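트롤섬 호텔 바닥을 깔던 겨울

그해 1월에 나는 트롤섬에 있는 작은 호텔 바닥을 새로 까는 일을 맡았다. 객실 12개에 식당 하나, 그리고 계단참. 사장인 타마라 올테아누는 첫날부터 장판은 절대 안 된다고 못을 박았다. 우리 할머니가 보시면 무덤에서 일어나신다나! 그래서 참나무로 하기로 했는데, 문제는 나무가 아니라 와엘이었다.

와엘 타우픽은 나랑 같이 다니는 반장이다. 솜씨는 정말 좋은데 헌 바닥을 뜯을 때 꼭 소리를 듣는다. 망치 손잡이로 톡톡 두드리고는 한참 가만히 있는다. 그날도 식당 구석에서 톡톡 하더니 나를 불렀다.

"여기 밑이 비었어."

"썩은 거 아니야?"

"썩은 소리가 아니라니까."

나는 속으로 아이고 했다. 뎃포트에서 오는 자재 트럭이 점심 지나면 도착할 텐데, 그 전에 식당은 다 걷어 놔야 했으니까. 그래도 와엘이 저러면 못 말린다. 결국 둘이 무릎 꿇고 널빤지를 들어냈다(내 무릎은 그날 이후로 비만 오면 쑤신다).
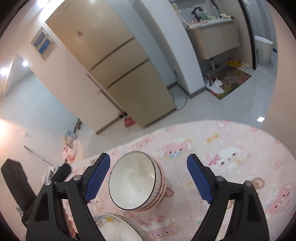

널빤지 밑에는 납작한 양철통이 하나 있었다. 뚜껑이 녹슬어서 끌로 한참 씨름했다. 안에는 편지 한 장이랑 옛날 지폐 200이 들어 있었는데, 편지에는 이렇게 적혀 있었다.

"이 마루를 뜯는 사람에게. 못을 아끼느라 이쪽은 대충 박았소. 미안하니 술이나 한잔 하시오. 모레이라."

와엘이 얼마나 웃던지! 나도 웃다가 그쪽 장선을 봤는데, 정말 못이 드문드문했다. 타마라를 불러 보여 줬더니 웃지도 않고 편지를 두 번 읽었다. 모레이라는 할머니가 평생 욕하던 목수 이름이라고 했다. 식당 바닥이 걸을 때마다 삐걱거린다고, 돈 물어내라고 바콧비까지 쫓아간 적도 있단다.

"욕하면서도 다른 목수는 안 부르셨어요."

타마라는 그러고는 편지를 앞치마 주머니에 넣고 부엌으로 들어갔다. 지폐는 우리한테 줬다. 은행에 물어보니 이제 못 쓰는 돈이라고 해서 술은 내 돈으로 샀다.

식당 마루는 금요일에 끝냈다. 구석 쪽은 와엘이 혼자 하겠다고 해서 그러라고 했다. 나중에 빗자루를 들고 가 보니 양철통이 안 보였다. 어디 뒀냐고 물었더니 와엘은 대답 대신 새 마루를 톡톡 두드렸다.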